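3.2 Table surfaces and where people put things down

Second part of the study. Same 15 households as in 3.1, same diary sheets, but now only the kitchen or dining table. We asked people to write down each time they set something on the table and left it there past bedtime. Total of 2388 entries over the whole period, of which 1654 could be used – the rest had no time on them or the handwriting beat us.

Mail is the big one. Not a surprise, Nowakowski found the same for hallway shelves. What we did not expect was how much the finish of the table came up in the free comments. We never asked about it. People with plain, light tops wrote that clutter "shows", people with a busy grain wrote that they stop seeing it after a day or so. Small samples, so caution. Still, it came up often enough that we added a grain question to the second round of sheets (see Appendix B).

By "strong grain" we mean long wavy bands, dark against light, running across the top, as in Figure 4. "Plain" means no banding visible from a seated position. Anything in between was coded as mixed and left out of the comparision below. 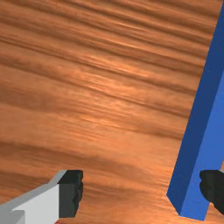
Figure 4. Wood top with strong grain, orange-brown finish, with a tall blue block standing at the right.

Halina Olszewski, commenting on an early draft, objected that grain is standing in for age here: older tables tend to be the patterned ones, older tables sit in older homes, and people who have lived in one place a long time leave more things out whatever the top looks like. She would drop the comparison altogether unless years in the home is put in as a control.

Fair point, and we did put it in. The gap between strong and plain gets smaller but stays. Items on strong grain tops still sat longer before being moved, mostly paper items. Keys and cups no difference. Cups get moved because someone needs the cup.

Two things we could not sort out. First, tablecloths. 2 households used one on and off and did not always note it, so their entries for those weeks are in the mixed group, probaly the wrong place for them. Second, lighting. Evening entries outnumber morning ones by a lot and a dark finish under a lamp is a different thing from the same finish at 7 a.m. No light readings taken. Should have been.

Wednesday entries are also high in most homes – trash night for part of the sample, so maybe sorting of paper before it goes out. Not followed up. Section 3.3 goes on to counters, where the coding is the same except that the mixed group is kept in.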